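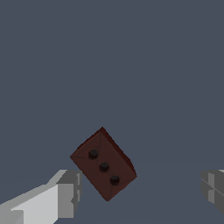
Ro-un Seol
Workshop columnist, Plomo

Workshop > Tips > Robots on the bench > Turning small parts

Last month I wrote about picking up screws with a bench arm, and several readers wrote back asking about turning a part over to a particular side. I put the question to Seung-woo Wang, who works on grasping at Altov in Grerkmont. He has just finished a simulated study of the job, using a small brown block with three dots on the face. Most of what follows is from his notes, with my own bench experience added.

Start in simulation if your arm has a model available. Wang's group compared 2 ways of choosing a grip. The first closed the fingers wherever the block happened to be. The second worked out which way the long side was pointing and turned the wrist to match before closing. Each got 403 tries. The first method dropped or skewed the block in 60 of them, the second in 17.

So the first tip is to turn the wrist before you close the fingers. It costs a little time on every pick. On my own arm I used to do both moves together, and small parts kept swinging out of line.
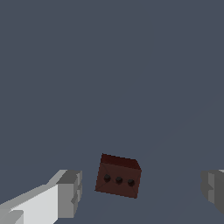

Open the fingers wider than you think you need. A gripper that comes down with very little clearance will nudge the part before it grips, and then your angle is wrong. Wang leaves a clear gap on both sides and doesn't worry if the part is closer to one finger. He brings the fingers in slowly and lets the nearer one make contact first.

Mark your parts. A row of dots in permanent marker does the job, as long as it runs the same way as the long side. One dot tells the camera very little about angle. Check that your marks show up under the light you normally work in – dark dots on a dark part can disappear at night.

Use a plain, matte background. An offcut of painted board is fine. Wood grain and cutting mats with grid lines both gave my camera trouble.
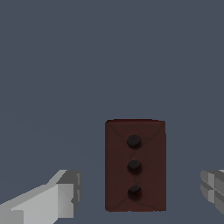 Simulated view with the block upright and a finger to either side.

Keep a tally. Write down the starting angle of each try along with whether it worked. Wang found that most of the drops in the first method came from blocks lying on the diagonal, and he would have missed that if he had only kept the totals.

Don't expect the same numbers at home. The simulated block has the same weight and grip every time, and real parts have oil and sawdust on them. Wipe the finger pads with a dry cloth before a long run, and check them for wear while you're there.

Wang plans to repeat the tries on a real arm in November. I'll add his results to this page when I have them.

Contact Plomo | Copyright Plomo | Back to top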